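Kakutar project, working group minutes, April
Present: Mariama Ackah (chair), Niloufar Safavi, Callum Rennie, Hadiza Anozie. Apologies: Malcolm Ackroyd. Minutes by Callum.

1. Last minutes
Accepted. Hadiza asked that "good progress" under item 4 be changed to "progress." Agreed.

2. Recording totals
Niloufar reported 2,796 takes on the server against a target we never properly wrote down. Mariama asked how many of those anyone had watched. Niloufar said 60, chosen at random, and that 6 of the 60 should be thrown out: the item was already in its final place when recording started. Hadiza said she would not quote the big number to Ilden until more had been checked. Callum thought Ilden would ask for it regardless. Left open.

3. The request for 1,000 more
Malcolm had sent a note asking for another 1,000 takes on laundry and small clothing before the next training run. Hadiza wanted to know what the last batch had bought us. The Sirodov model still bunches cloth up and drops it, and she has seen no chart showing that more of the same cures that. Niloufar answered that the last batch was nearly all towels, so it tells us little about clothes. Mariama was not convinced by either side and asked for a small test first.

4. Gloves and other awkward items

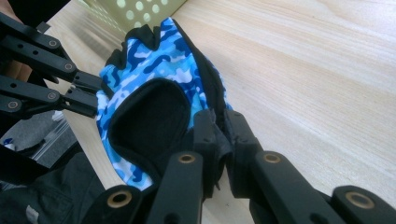

Niloufar wants gloves kept on the list. Callum objected that two people will pick up the same glove in two different ways and the model gets no hint which is better. On the fingerless one in blue camouflage, one gripper has the lower palm and the other presses on the left side, and he could not say from the written instructions whether that counts as correct. Mariama said the instructions should be fixed before the glove is recorded again. Hadiza doubted that people would read them. Niloufar to write half a page, no more.

5. Labels
Niven's labeling tool still lets a take through with the "outcome" box blank. Third meeting running. Mariama to call them.

Actions
Niloufar: glove instructions; check more takes.
Hadiza: plan for the small test, with a pass mark set beforehand.
Callum: reply to Malcolm. The answer is "not yet."
Mariama: Niven.

Meeting closed 4:40 p.m.

Comments (2)
Malcolm Ackroyd: Read this. I still think the test will cost us more time than the recording would.
Hadiza Anozie: Then we'll know that too. Draft plan is in the folder.

We use cookies to remember your sign-in. Accept | Settings
Contact the Kakutar group | © Kakutar project | Back to top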